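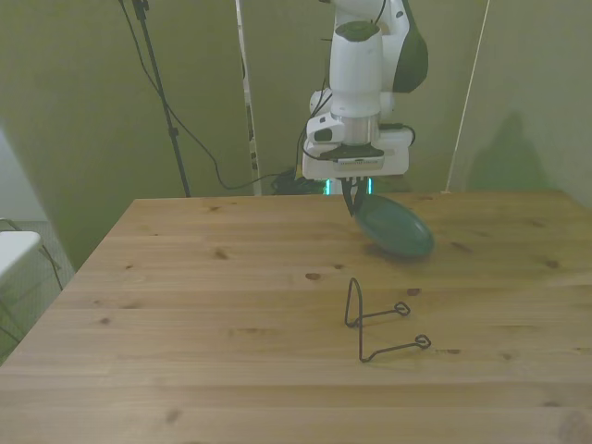 Bras blanc et pince à deux doigts, au-dessus d'une table en bois clair.

Accueil Opinions Littoral Archives Contact
Opinions > Services publics > Sémaphores

L'arrêté du 16 octobre supprime la veille de nuit au sémaphore de Jedby. Il tient en 2 pages. Aucune étude d'incidence n'y est jointe, alors que le poste couvre 60 milles de côte et traite 200 appels par an.

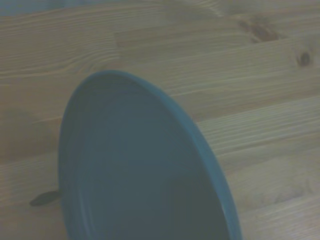 Le ministère invoque le report des appels vers Pernumov. Or ce centre opère déjà avec 21 agents, effectif inchangé depuis l'ouverture - et la liaison radio entre les deux secteurs reste discontinue par fort vent d'ouest.
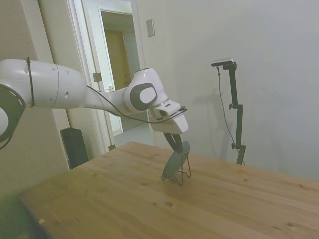

Le bras tendu vers la table, doigts de la pince vers le bas.

Bronwyn Cosgrove, élue du canton, a demandé en août les relevés de couverture. Elle attend toujours. Un service de sécurité ne se réduit pas sans mesure préalable, publiée et contestable. Le texte doit être suspendu jusqu'à cette publication.
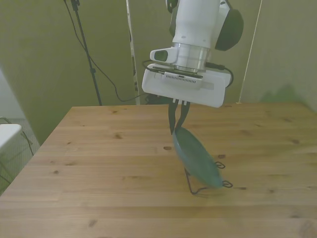 Assiette bleu-vert tenue par le bord.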